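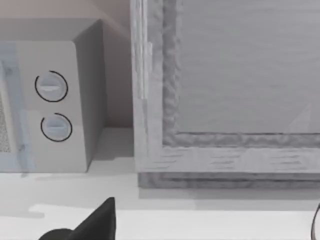 Sim kitchen, counter view, microwave dials.

Ticket 246 — Weken kitchen sim, chore set 2
Opened by: Svitlana Bondarchuk, 5 Aug 2021
Status: open

Dial turn fails 68 tries out of 2000. Fingers close too early, slide off the grip bar. Same on the Vidia build. Lowered closing speed, no change. Raised freindly contact margin, slightly better — not enough to ship.
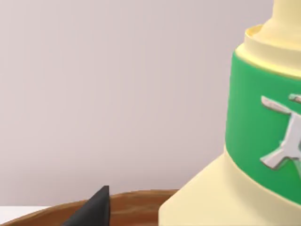
Bottle pick is next. Wide base, so grasp needs to go higher up. Hollmann asked if we can skip it, told them no, a kitchen helper that can't move a bottle is no help. Rerunnning tonight with the April grasp file.
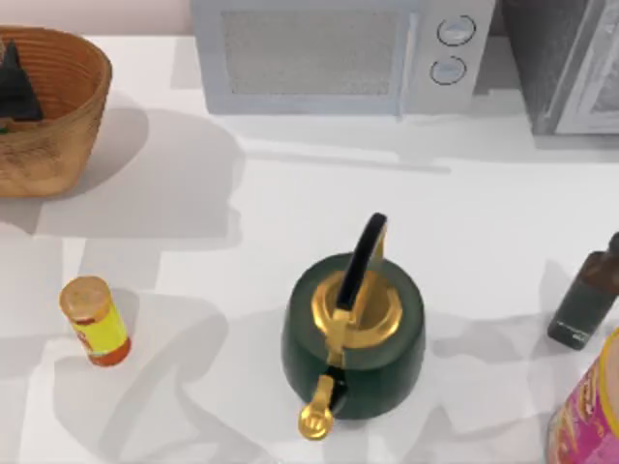
Can it clear a counter without a person watching?
Not yet. Single picks pass, full clear still needs someone at the stop button.

Log sent to Keserdale. Waiting on reply.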